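Marisol Condori
Dec 29, 2022

1/ The days between Christmas and New Year are my cloth days. Every year I take out all the cleaning cloths we own, throw away the bad ones and fold the good ones. My sister laughs at me, but she also asks me every April where her towels went.

2/ Three pictures for you. Green cloth in all of them, and in the first one also the blue cloth and the clear basket.
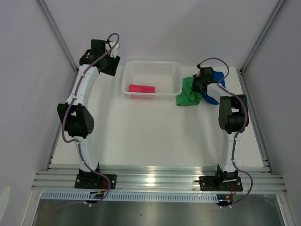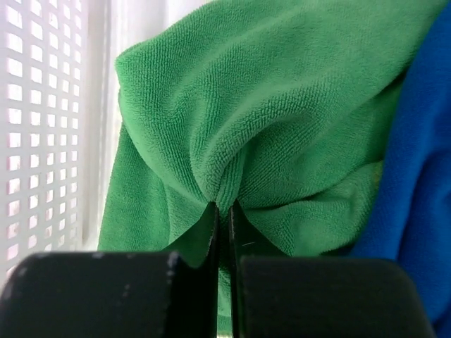
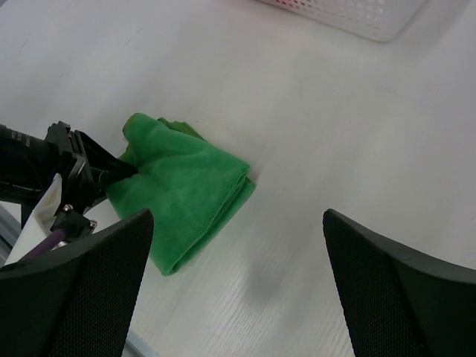
3/ First, why microfiber. I used old T-shirts for many years. They are free and I have nothing against them. But on a glass door they leave small hairs, and on the stove they only move the grease to another place. With microfiber I use less soap and I finish sooner.

4/ The green ones have a thick pile, like a bath towel but shorter. I like the thick pile for dust and for drying the sink. For windows it is too much, there you want a flat cloth. I learned this after one full afternoon of cleaning the same window.

5/ Colors. In my house green is for the kitchen, blue is for the bathroom, and pink is for whatever is left. I did not invent it, I learned it when I worked at the Hotel Kusmont. We had 161 rooms and one big rule: a bathroom cloth never visits a kitchen.

6/ At the hotel we folded on a white table. I still prefer a white or very light surface for this work. On a dark table you don't notice the hairs and crumbs until they are already inside the fold.

7/ How I fold a thick towel. Shake it out, lay it flat, fold in half, press the air out with the hand open. Then half again. Then in three, if the basket is small.

8/ The mistake that I made for a long time: folding too many times. A thick cloth doesn't want to be a tiny package. The layers push each other and the corner comes up again, like a small ear. If you get an ear, open the last fold and put the corner inside.

9/ Someone always asks me about rolling. Rolling is good for a suitcase. In a basket the rolls open, and when you take one, the neighbor comes too.

10/ Now the basket. I am in favor of clear plastic with slots in the walls. The air goes through, and from outside I can tell if the green is finished. Before that I had a pretty basket from Brinkmann with a cover of fabric, and after one winter it smelled like a cellar.

11/ Please, a cloth must be fully dry before it goes in any basket. Not almost dry. I hang mine overnight on the oven handle, and if in the morning the hem is cool to the touch, it stays there until lunch.

12/ How to pick up a cloth from a pile (yes, I have an opinion about this also). Take it in the middle with two fingers and lift. It falls in soft folds and you find the edges easily. When I take it by a corner I always get the wrong corner and must turn it two times.

13/ Washing: 30 degrees when they are only dusty, more for kitchen grease (I think in Celsius, sorry to my American friends). No softener! The softener covers the fibers and then the cloth pushes the water around and doesn't drink it. Also never together with bath towels, the lint from the cotton stays in the pile forever.

14/ If you already used softener, don't throw them away. Wash two times with half of the normal soap and nothing else. I saved almost a full bag like this, which my aunt wanted to put in the garbage.

15/ Many of you wrote to me about the Stunex cloths, the pack of 100. For one family it is too many. My cousin bought it and she still has most of them in the plastic, under the bed. Buy a small pack, use it well, then decide.

16/ When does a cloth retire? I do the water test. A spoon of water on the counter, one slow pass. If it leaves a wet line, the cloth goes down to shoes and bicycle. After shoes and bicycle there is no more career.

17/ I was asked if it is necessary to fold cleaning cloths at all. No, of course not. For two years I threw them all in a drawer and the house was equally clean. But I like to open the cupboard and see the edges all on the same side - it makes me calm.

18/ Tomorrow the dish towels, with the Groltidia hooks that I promised to show in the autumn and forgot. If you have a good method for the very long ones, write it under this post, because mine always hang down to the floor.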